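Robot Learning, Week 6: Where the Examples Come From
Handout for the 5 May 2021 meeting

Last week we treated the dataset as given. You had a folder of demonstrations, you fit a policy to it, and you argued about the loss. This week we look at how the folder gets filled, and I would like you to leave a little less trusting of it than you came in.

What a demonstration is

A demonstration is a record of one attempt at a task by an arm under a person's control: joint positions, gripper state, camera images, all stamped with a time. The usual claim is that it shows the robot "how to do the task." It shows how one operator got through it once, with a particular controller in hand and a particular view of the counter. If the operator pauses to think, the pause goes in the record. If the operator always comes at the drawer from the left, so will your policy, and you may take that for something it learned about drawers.

The reading for this week is the Rindum collection report. It describes 200 demonstrations of kitchen tasks and calls the set "diverse." Look at the table in the back before you accept the word. Those 200 come from 6 operators, and one of them recorded more than everyone else together.

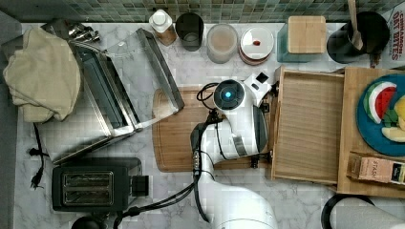 Clutter is the other thing people point to when they want to claim variety. A busy counter is better than a bare one, I agree. But clutter that stays put is just wallpaper. A network will happily use a jar at the back as a landmark if the jar never moves, and your success rate will look fine until someone cleans up. The Cornville group moved their background objects every 27 episodes. Ask yourself why 27, and whether the policy could tell which block it was in.

Failed attempts

Most teams throw them out. The Larnico guidelines tell operators to delete any episode with a dropped object and start over. This makes for a tidy folder and a policy that has never seen a recovery. Heiskanen keeps the failures and labels them, which sounds better, but the labels were added months later by people who had only the video. I don't think either practice deserves the confidence its write-up gives it.

Questions to bring to any dataset

Who drove the arm, and how much practice did they have?
What could the operator see that the cameras couldn't?
When was the setup changed, and is the change logged?
What was deleted, and by whom?
Were the test episodes recorded on the same day as the training ones?

For next time

Pick 7 episodes from the Rindum set and watch them at normal speed, all the way through. Write one page on what differs between them that the task label doesn't mention. Do not train anything yet. Lab groups stay as they were.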